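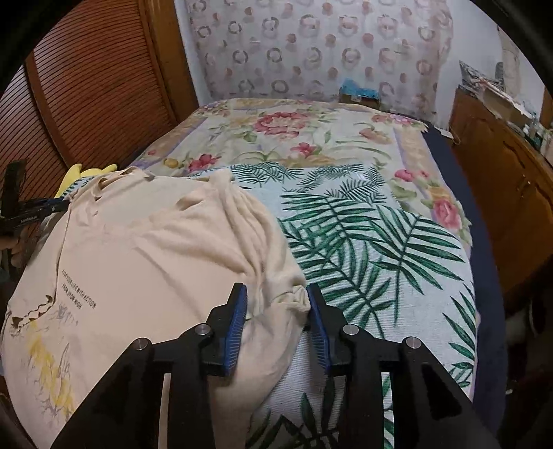

Blue ribbed pads vs. the flat ones – who has tried both?

wenche_h
Posted 2024-03-14
OK I have to gush a little. I swapped the flat pads on my hand-held gripper for the blue ribbed ones and T-shirts are so much more fun now! With the flat pads I'd close on a fold, pull, and the cotton would slide right out (I did 19 grabs on the same shirt and lost 5 of them). With the ribbed pads I lost 3. Same shirt, same bed, same me. Anyone else?

vogler_w
Nice, but 5 down to 3 out of 19 is not much of a difference. Could be luck, could be your hand getting better at it. Did you do the flat pads first?

wenche_h
Yes, flat first, guilty. But the feel is different too! The fold bunches up between the pads and stays there when I twist.

Liette P
I'm with Wenche on this one. I've had ribbed pads on my Masari arm since August and would never go back for laundry. Towels, socks, all great. Thin stuff like pillowcases is where I still have trouble – the ribs leave little creases.

vogler_w
See, I went the other way. Flat pads, bit more closing force, and my Brandes controller holds it steady. Creases gone.

jstueber
More force on a hand-held one just means a tired thumb, Wolfram :) Wenche, are your pads in line with the fold or across it? Across works much better for me.

wenche_h
Mostly across, I think? I never paid attention. Going to do another round tonight, ribbed pads first this time so Wolfram can sleep. And I'll try 4 different fabrics while I'm at it, so excited!

vogler_w
Ha, thank you. Please include something slippery, a sports shirt or a lining.

Liette P
And post the pillowcase numbers!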